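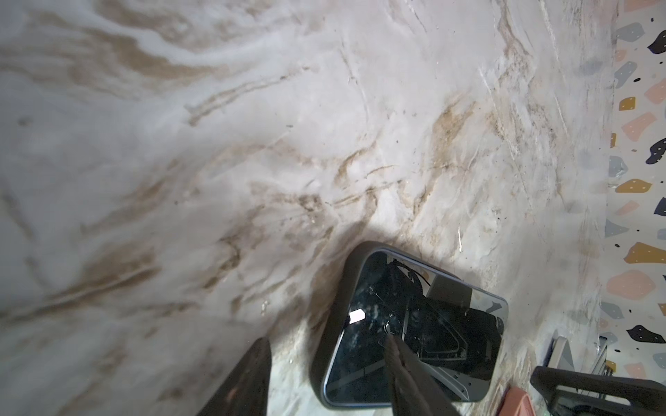
Photo: Ruth Nina

I cleaned out the flat things drawer this month. Every place I have lived has had one. In the Varnarville house it is the wide drawer next to the stove, and it fills up with whatever is thin enough to slide in on top of the last thing: takeout menus, place mats, a calendar from two years ago, the small mirror, the old tablet.

I do this kind of job in December because the kitchen gets used hard then and I get tired of fighting the drawer. It had reached the point where you had to press down on the contents with one hand while pulling with the other. Alcides Muñoz, who lived with me for four years in Flurstead and now lives two streets over, still opens it out of habit when he visits and still gets his knuckles caught.

My method is to take everything out and put it on the marble-patterned surface, then deal with one item at a time. I don't sort into piles first. Piles turn into new drawers.

The mirror took longer than it should have. It is a plain rectangle with rounded corners and a dark gray frame, silver on the inner edge. I bought it at a yard sale in Jusulbridge along with a lamp that stopped working, and it has never hung on a wall in this house. I set it down to look for a hook on the back, forgot to look, and left it lying there while I went through the menus. Laid flat, a mirror shows every speck of dust on it. I wiped it with a damp cloth and then with a dry one. The dry one matters more.

I have decided it goes in the hall by the coat hooks. The wall there is 52 inches across and has nothing on it except a thermostat. I would like it at 70 inches from the floor to the top of the frame, which suits me and will probably annoy Alcides.

The menus all went into recycling. I kept the place mats, minus the one with the burn, and I kept the calendar page for October because I like the picture.

Then there was the tablet. It has been in the drawer since spring, when I got tired of moving it off the kitchen chairs. The case is salmon pink, a bit scuffed along the side, and I am fond of it. My nephew Samir picked it out when he was six. With the screen off it is nearly as good as the mirror, and it shows dust just as well.

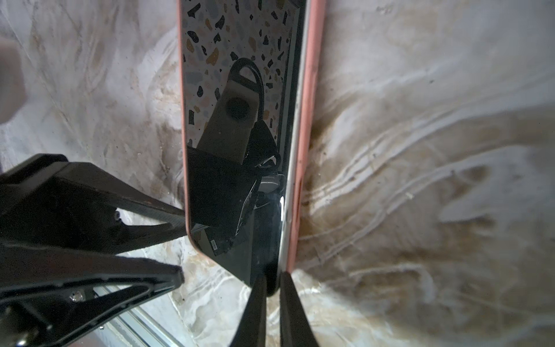
What I did with the tablet

I charged it overnight and it came on in the morning with no complaint. There were 1265 photos on it. Most were of the same dog, taken by Samir at knee height. I copied them to the computer, deleted the games he has outgrown, and took off the recipe app that kept asking me to subscribe. The whole thing took an evening, mostly waiting.

I wiped the screen with the same dry cloth and took the case off to wash it in the sink with dish soap. There were crumbs in the corners. Let the case dry completely before you put it back on - I left mine on the rack until the next day.

It now stands on the shelf by the cookbooks, and I use it for recipes and for the radio while I do dishes. If it ends up on a chair again I will give it to Samir, who has asked twice.

What is in the drawer now

Place mats, the October page, a cutting mat, and two baking sheets that used to live in the oven and had to be taken out every time I wanted to use it. I also cut a piece of liner for the bottom. The roll cost 48 cents at a closing sale and has been in the hall closet for years, so that is one more thing used up.

The hook for the mirror is next. The old one on the lamp wall might do, if I can get it out without bringing the plaster with it.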